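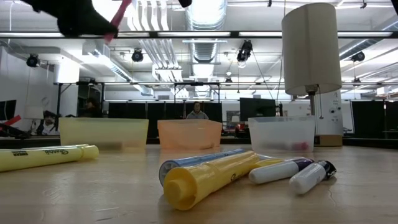
Got told at lunch that the white is crawling because I put it on too thick, plain and simple, and that I should stop messing with the recipe. Maybe. Putting that at the top so it's on record, then we can see.

30 November 2022

Glaze tests, satin white on the Cokby stoneware. Carry-on from the July notes, which are a mess, sorry to anyone who had to read them.

Unpacked the Bistgate kiln first thing. Shelf by shelf:

Bottom – fine. Dull but fine. The two mugs in the iron brown came out same as ever. One has a drip on the foot, can be ground off.

Middle – white tiles. Crawling on the ones that were dipped twice, bare patches along the rim and where the wall meets the base. Edges of the patches rolled up and rounded, so the glaze pulled back while it was melting. Tiles dipped once: no crawling but thin, you can see the clay color through it, kind of a gray oatmeal. Not what we want either.

Top – the two bowls with the celadon over white. One good. One stuck to the shelf, chipped it getting it off. Shelf needs scraping and new wash before it goes back in. Have put it on the floor by the sink, don't use it.

So thickness is part of it, ok, lunch was right on that. But the old batch went on just as thick in July and didn't do this. What changed: new bag of clay in the glaze. The old one was the Manalastas kaolin, the bag was finished in the summer, and now we have the Fedimska. Feels finer between the fingers and takes more water to get to the same thickness. More water, more shrinking when it dries, cracks in the dry coat, cracks open up in the fire. That's my theory anyway.

Looked at the dry coat on the spare tiles under the lamp. Hairline cracks all over the double dips. None I could find on the single ones. Nobody had looked before firing, me included. Should be a habit.

New batch:
Dry mix 753 g, same recipe as the card on the wall
Water 474 g to start, held back the rest
Half the Fedimska swapped for the calcined stuff out of the blue tub
Sieved twice
Left to sit 30 minutes then stirred again

Came out like heavy cream. Too thick for dipping so added a splash more water, DID NOT weigh the splash. I know. Will weigh the full bucket tomorrow and work back.

Dipped a row of new tiles. Single, double, and double with the first coat left to dry all the way before the second. Also one with the rim wiped after. Numbers are scratched in the backs, list is inside the cover of the green book.

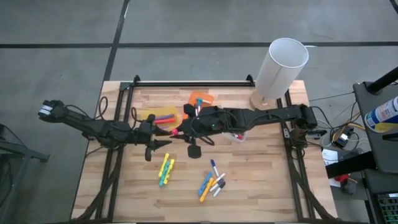 The dry coats look better so far. A bit powdery, which I expected with less raw clay in there – comes off on your thumb if you're rough. Might need a little gum if it goes on real pots, otherwise loading the kiln is going to be a pain. Leave it out for now, one change at a time.

Dust on the bisque is the other thing. Half of these tiles had been sitting open on the rack since summer. Wiped them with a damp sponge this time and let them dry overnight, last batch I don't think anyone wiped. So that's two changes and not one, damn. Put two unwiped tiles in as well to cover it. They're marked with a U.

Firing plan: same program as last time, no changes, slow at the start. Tiles on the middle shelf, same side as before. There's a cool spot near the door in the Bistgate and I don't want that muddying things. Cones front and back. Last time the back cone was down further than the front one, soft but not touching the shelf. Write the cones down BEFORE throwing them out please.

Also:
- sieve has a hole near the edge, patched with tape, will not last. Order one
- Cokby say the next clay delivery is the smoother body, same color. Want a few tiles of that made as soon as it's in, the fit could be diffrent and I'd like to know before we glaze a whole load
- keep one scoop of the Fedimska dry in a jar, labeled. We didn't do that with the Manalastas and now there is nothing to compare against
- rinse water bucket is full to the top again
- the celadon was ok, leave the celadon alone

If the new doubles crawl too then it isn't the clay, or isn't only the clay, and I'll go back to thickness and try a proper needle test on the coat. If they come out clean then mix a big bucket and do the plates.

Kiln is loaded, lid down, spyholes out. Starts tonight on the timer. Don't open it early to peek, it dunts the big bowls.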